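Lisach Bedding Set, release 2
Data card and usage notes

Maintained by the Lisach data team. Last revised October 13, 2022.

Summary

The Lisach Bedding Set is a licensed collection of manipulation recordings made in homes with a hand-held two-finger gripper. It covers soft items on beds: blankets, throws, cushions and clothing. It is sold as a stand-alone package and as an add-on to the Allano training kit. Release 2 contains 2,320 recordings. A free sample of 10 recordings can be requested before purchase and is covered by the same licence terms as the full set.

Intended use

The set is meant for training and testing policies that grasp, lift, fold or move cloth with a parallel-type gripper. It has also been used in-house at Lisach for pre-training visual encoders. It is not suitable for navigation work, as the operator's walking path between rooms is trimmed out. It should not be used to identify homes or the people who live in them.

Collection

Operators work in their own homes or in homes where the householder has signed the consent form. Nothing is tidied or staged beforehand. The operator holds the gripper by hand and carries out a task chosen from the Trivcombe task list. The camera is fixed to the tool and looks forward past the fingers through a wide-angle lens, so straight edges near the border of the view appear curved. Lens calibration is supplied per device in the calib folder. Images are delivered unrectified.

Sample views, bedding group

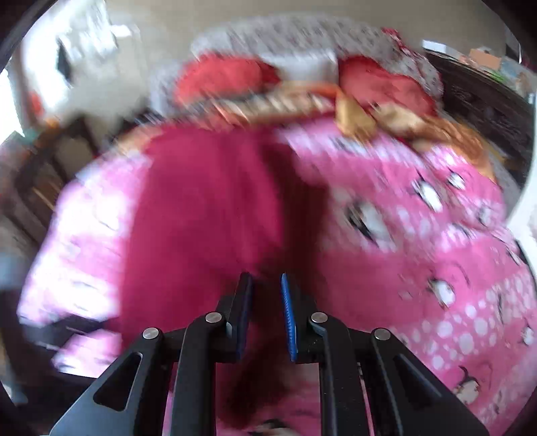
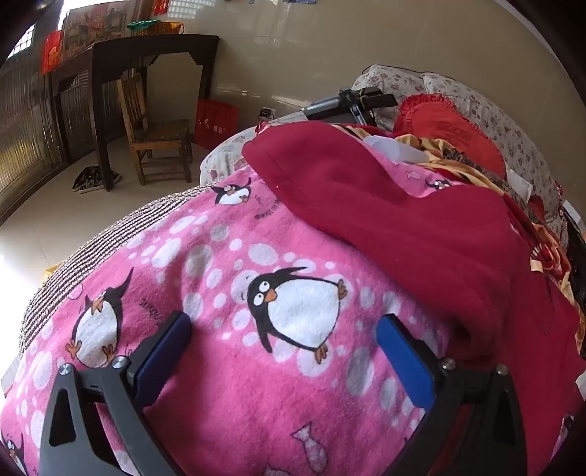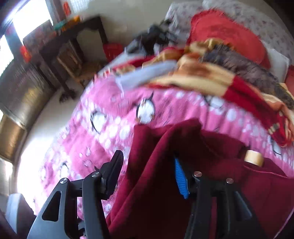

Sample views from one home, taken through the tool camera. The same penguin-print blanket is on the bed in all three. The first view shows strong motion blur.

Contents of the package

recordings: one folder per recording, with video, gripper opening and tool pose
calib: lens and tool calibration files
tasks.csv: task name and free-text instruction for each recording
splits: training and test lists
LICENCE.txt: full terms

Pose is given in metres and quaternions, in the frame of the first image of each recording. Gripper opening is normalised, where 0 is closed and 1 is fully open. Pose and opening are resampled to the video timestamps. Raw sensor logs are not included.

Splits

The test split holds 500 recordings. Homes do not overlap between training and test. Users who make their own splits should group by the home_id column; splitting by recording puts the same furniture and bedding on both sides and inflates scores.

Known limitations

Blurred images are kept. A blur score is given for each image so that users can set their own threshold. Tracking may drift during fast turns of the wrist, and affected spans are marked in the pose file with quality flag 2.

Dark cloth directly behind the fingers can lose most of its detail in shadow. Windows in daylight often clip to white. No exposure correction has been applied.

Task text was written by the operators and only checked for spelling. The same item may be called a blanket, a throw or a cover in different recordings.

Changes since release 1

Gripper opening is now stored as a float. The Messina loader reads both releases, but the older integer format will be dropped from the loader in December. The splits folder is new.

Licence and contact

Research and commercial licences are available. Redistribution of images outside the licensed organisation is not permitted, apart from short extracts in publications. Faults should be reported through the Lisach support page, quoting the recording number and the release.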